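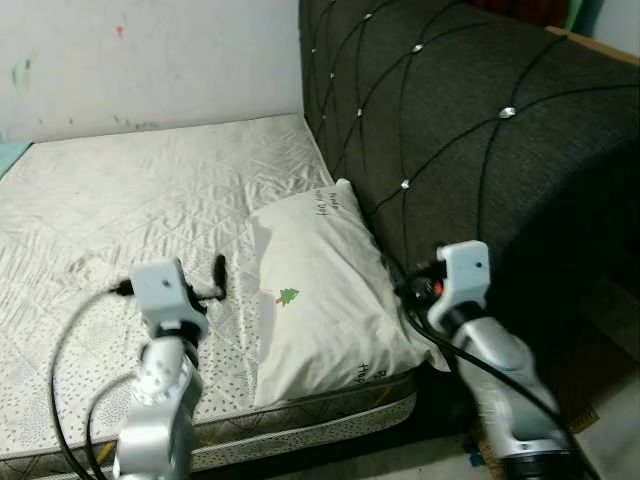

Photo: Wiltesex Bedding Workshop

About Wiltesex

Wiltesex is a small company for beds, mattresses and pillows. We sell them, we repair them, and in our workshop we also teach people how to take care of them. The shop is on the ground floor of the old Badico building, on Watkins Street, and the workshop is behind it, through the green door.

We started with repairs only. People brought us headboards with torn fabric and asked if it was possible to save them. Very often it was possible. After some time the same customers asked us for a mattress to go with the headboard, and so the shop began. Today we have 18 people working with us, most of them in sewing and delivery.

What we make

Our mattress covers are quilted, and the diamond pattern is the one our customers ask for most. We also quilt in straight lines and in waves, if you order it before we cut the fabric. The border can be plain or patterned. For the headboards we keep 53 fabrics in the shop, from light linen colors to dark gray, and you can take a small piece home to see it next to your own wall and your own curtains. Please do this. The light in the shop is stronger than in most bedrooms and a gray can look quite different in the evening.

Pillows are filled by hand in two sizes. The filling can be changed later – bring the pillow back and we will open the seam, add or take out what you want, and close it again while you wait.

The Plakier course

Two times in the year, in spring and in September, we give the Plakier course. It has this name from the first room where we held it. The course is for people who work in guest houses, student homes and small hotels, and it takes 80 hours. The participants learn to make a bed in a correct way, to turn a mattress, to clean upholstery with a seam pattern without pulling the threads, and to judge when a cover should be washed and when it should be replaced.

We practice on full beds with headboard, mattress and pillow. They are used every day of the course, so the covers have wrinkles, and we think it is better to learn on such a bed than on a new one from the store window. Each group has 10 places at most.

Old mattresses

When we deliver a new mattress we can take the old one with us. We separate the fabric, the foam and the metal in the workshop. Last year this was more than 1000 mattresses, and the space behind the building became too small for it, so now we also rent the yard next door.

Visit us

The shop is open from 9 in the morning until 6 in the evening. For repairs it is good to come before noon – the sewing team is then in the workshop and can look at your piece directly. For the course, please ask at the counter for the registration form.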